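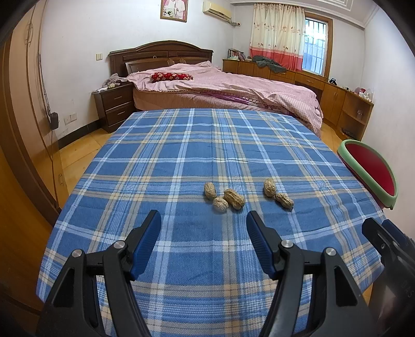

How many ballot papers does the Drorkasby hold?

It takes 700 papers folded once, or 300 if your voters are the sort who fold theirs into something the size of a postage stamp and then let it spring open on the way down.

Drorkasby Ballot Box, Standard
Made by Abbasi of Flillmont

A plain black box with a slot in the top. We have looked into improving on this and keep coming back to the slot. It suits parish polls, union ballots, school elections and residents' associations with strong views on parking.

The lid takes 2 numbered seals, one at each end. Candidates' agents are welcome to write the numbers down, and in our experience they will, several times. The slot has a sliding cover for the journey to the count, which closes with a click loud enough to satisfy most observers.

Boxes stack when empty. They also stack when full, but please stop at 3, as the handles on the bottom one start to object.

In the carton
Box and lid
Seals, one set
Label holder for the polling station name
Instruction card (short)

Not included: pencils, string for the pencils, turnout.

If you expect a busier day, look at the Prutadano, our wheeled model. It has the same slot and a deeper body, and it goes up a kerb without complaint provided you pull it. Pushing is another matter.

Delivery
Ordered before 2 pm, boxes leave Flillmont the same afternoon. We get very busy in April, when a surprising number of returning officers open a cupboard and find last year's box full of Christmas lights. Spare seals are sold separately and can't be returned once the bag is open.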